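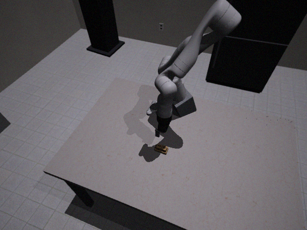

The arm above the small yellow-orange part, in the simulator at Lerham.

Six of us from Coste went to the Lerham open day in April. The program promised a line tour and a talk on vision systems. I skipped the vision talk and sat in on Tahira Janjua's session about a fault they had in cell 4 over the winter, and I am glad I did.

The cell picks small parts off a table and drops them in a tray. It had been in service for months when the arm came down too far on a pick, pushed the finger into the table top and kept pushing until the joint torque limit tripped. The finger bent and the gripper mount cracked. The operator was outside the guard and was not hurt. Janjua was clear that the guard was the only reason she could say that so calmly. People had been asking for it to be taken down to save time on part changes.

The first report blamed the gripper. They fitted a new one and ran 514 picks without trouble, then it happened again at a slower speed. After that they stopped the cell and rebuilt the job in the simulator, with the same table height, the same base position and the same program.

The cause was a tool offset. A technician had swapped in a longer finger and entered the new length in the Luvon controller. A restart after a power cut brought back an older saved file with the short finger in it. The arm then believed it had 24 mm more room than it did. Most picks were made on a raised fixture with a spring plate that soaked up the error. The ones made straight off the table had nothing to give.

Fabrice Lebrun ran the simulated version for us, first with the right offset and then with the old one. With the old one the finger went through the table surface and the program carried on to the next line as if all was well. He said their simulator had contact checking switched off by default, and they have changed that.

What they do now:

The tool length is checked against a fixed pin after every restart. The cell will not start if the check fails.

The torque limit for the last part of the descent is set much lower.

Finger changes are written on a sheet at the cell and signed by two people.

I asked how long the cell was down. The answer was 104 hours, counting the wait for the gripper mount.

We saw the real cell after lunch, through the guard. It was stopped for a part change, so there was not much to watch. The Skulivard stand by the exit had light curtains on show and I took a price list for our maintenance office.

We have two cells at Coste that reload saved files after a power cut. I have asked for both to be checked before the next planned shutdown.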